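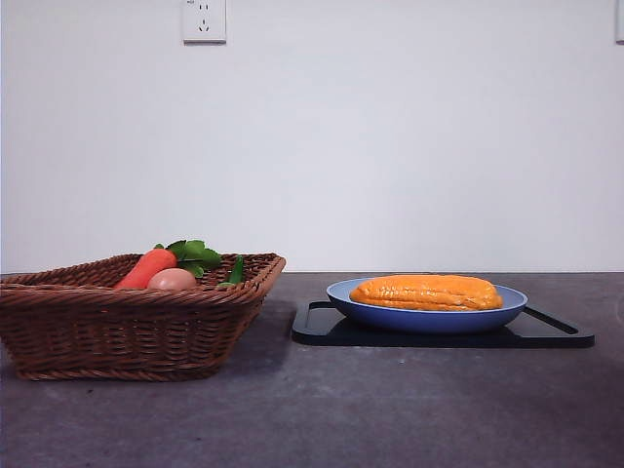 Questions we get about recording for Pelo

Pelo is our kitchen-tidying project at Vumell. We gather short examples of small everyday jobs – picking a thing up, carrying it over, setting it down – and a learning system works out from them how to do the same jobs by itself. If you have signed up to record with us at the Lurkusgate site, or you are only thinking about it, you will probably find your question somewhere on this page. If you don't, write to us and we'll happily add it.

Do I need to know anything about robots?

Not a thing! Most of the people who record with us had never touched a robot arm before their first morning. You guide the arm by moving a hand-held controller, and it follows along. The first hour feels a bit like writing with the wrong hand, and then somewhere in the second hour most people stop thinking about it. We don't keep anything you record on your first day, so please play around and make a mess of it.

What exactly is one example?

One example is one job from start to finish. In the basket and plate task, it starts with the arm at rest and ends when the toy food is lying on the blue plate and the arm has gone home again. If you move the carrot and then the egg, those are two examples, and you press the pedal between them. People forget the pedal constantly (we do too), and we can usually split a recording afterward, so don't lose sleep over it.

Why toy food?

Real carrots go soft, and real eggs, well, you can imagine. Toys hold their shape from one week to the next, they wash easily, and nobody has to shop for them. They do have their own tricks. The shiny ones can slip, and the long orange piece with the bumps likes to roll if you let go of it too high over the plate. We have come to think that's a good thing for the system to see, as long as it sees it handled calmly.

Does everything have to be in the same spot each time?

Please, no. This is the one we repeat most. If the basket always sits at the left and the plate always sits in the middle of the tray, the system learns those two places and very little else. Between examples, shift the basket a hand's width, turn the tray slightly, or change which piece is on top. Small changes are fine. Just keep everything on the counter and within reach of the arm, and leave a bit of a gap between the basket and the tray so the fingers can come down without bumping the handles.

What if I drop something?

If you drop it and can pick it back up with the arm, go ahead and do that, and let the recording run. Those are some of our favorite ones. If it goes on the floor, press the pedal, mark the example as stopped, put the piece back by hand and begin again. We keep the stopped ones in a separate folder and look at them now and then.

How fast should I go?

About as fast as you would set the table for someone you like. Rushing gives us jerky movements, and going very slowly gives us long pauses in midair, which the system is quite happy to copy. Our first trained version would hang over the basket for ages before it made up its mind, and when we looked back through the recordings, there we all were, hanging over the basket.

How many examples do you need?

For the basket and plate task we are aiming for 900, and at the last count, in June, we had 453 that passed review. One person at an easy pace manages around 122 in a day, breaks included, though we would much sooner have fewer that vary nicely than a great pile that all look alike.

Who checks them?

Two of us watch every example at double speed. We look for the pedal being pressed too early, hands reaching in while the arm is moving, and pieces hidden so deep in the basket that the camera never sees them. The ones that pass go to our partners at Meireles, who do the training and send back a version for us to try out on the same counter.

Will I be in the recordings?

The camera points at the counter, so the most it should catch is a hand or a sleeve while you are resetting things. Please wait until your hands are clear before you press the pedal. We don't record sound, so hum all you like.

Can I suggest a new task?

Yes, please do! Sorting the pieces back into the basket was a suggestion from someone on the afternoon shift, and it is next on our list once the plate task is done. Send us a line or two about what moves where, and which objects you would use. Things that can be reset in a few seconds work best.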